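Workshop notebook, Zandbridge, Sunday, late morning

Trim storage, third go at it.

Before anything else, I still think the taped-floor idea is being oversold. The Busley note says a marked rectangle on the carpet "settles where things live". It settles where the tape lives. We had marked bays in the old unit and within a month they were holding coats. I said I would give it a fair run, so this is the fair run, written down as I go.

What we are trying to place: wheel covers, the silver plastic ones, from the Zilen batch. They are an awkward shape. Too wide for the narrow shelf, too light to stay put when you lean them, and the clip tabs round the back catch on anything soft, carpet included. Stack them face up and they rock. Stack them face down and the finish rubs. Mangubat's packing sheet says face up with a sheet between, which is fine if you have sheets. We had 13 and used them on the first pile.

Stock figure on the wall says 1265 pieces of trim all told. I don't believe it. The delivery slip says 1000 and I can't find anyone's working for the other 265. Might be clips counted as pieces. Needs asking before we plan any floor space round it, as the number of bays comes straight off that total.

10.40. Moved on to the floor. Yellow tape on the grey carpet tiles, one rectangle per item type. Cut the strips by eye, pressed down by hand.

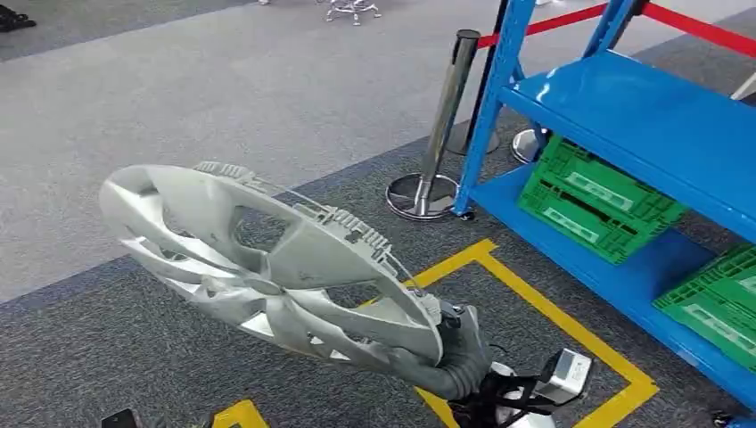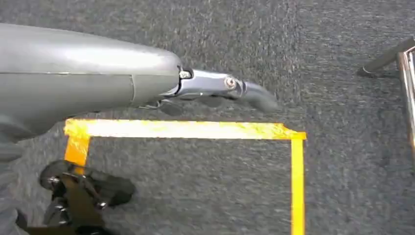
Yellow tape on the carpet tiles, both pictures. Silver wheel cover in the first only.

Notes on the tape. It creases if you lay it in one pull, and the creases are where I would expect it to start lifting. It's meant for hard floors. The box says nothing about carpet one way or the other, and I take that as a no. Press harder, people say. I pressed harder. On a low pile you are only sticking to the tops of the fibres, so I can't see what pressing harder is supposed to do after the first go.

It is easy to see, I'll give it that. Bright against the grey, even where the darker band of carpet runs through. If all we want is for someone to walk in and know which patch is for covers, it does that job. Whether they then put the cover in the patch is a different question and one the Busley note skips over.

Size of the rectangle. The instruction was to draw round the item and add a margin. Nobody wrote down the margin. I went with a hand's width, which seemed generous at the time and now seems mean, because a cover doesn't come down flat and central. It comes down on one side of the rim first and you shuffle it. Would go wider next time. Or a circle, but I'm not cutting yellow tape into a circle.

Position. I wanted the bays further out from the shelving. Reasoning on the other side was that the walkway matters more, and fair enough, but bending in under a shelf for the back row is going to get old. Agreed to leave it for now. "For now" in this workshop has a long history.

On the covers themselves, since I had one to look at: spokes and open cutouts, matt silver, raised centre. The sheet calls the type "closed face". It has holes you can see the floor through, so either the sheet is wrong or it's the wrong sheet. Second mismatch from that supplier. I would check the part list against a real cover before any labels get printed.

11.30. Wrote out the test so that it can't be argued with afterwards:
Tape stays down for 3 weeks with normal foot traffic and one vacuuming a week.
No bay used for anything other than its item. Coats count. Mugs count.
Someone who wasn't here today can put a cover away without asking.

If the first one fails we go to mats. If the second fails, mats won't help and we should stop spending money on floor markings. I'd put my own bet on the second.

Still to do:
Ask about the 1265.
More sheets for between the covers, or stop pretending we follow the packing sheet.
Decide the margin and write it on the wall.
Labels on hold until the "closed face" business is sorted.
Find out whether the cleaner's machine has a brush bar. If it does the tape has no chance.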